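Chapter 7. Release and Clearance

A simulated trial follows the same rules as a live one. Open the fingers fully before the arm moves away.
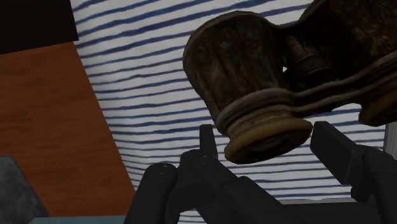 7.1 Clearance

Plan the path above every loose item on the surface, books included. 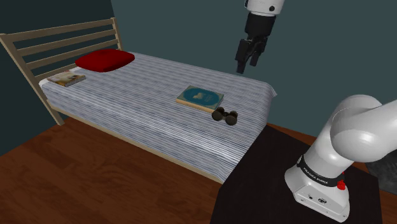 Chi-keung Tang asks that the margin be written down before the first run.

7.2 Holding

Keep a held object upright and log each grip.

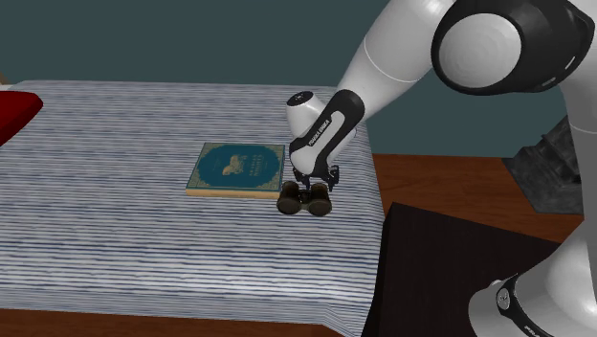 Rosario Lo Presti would log failed grips too, all 100 runs.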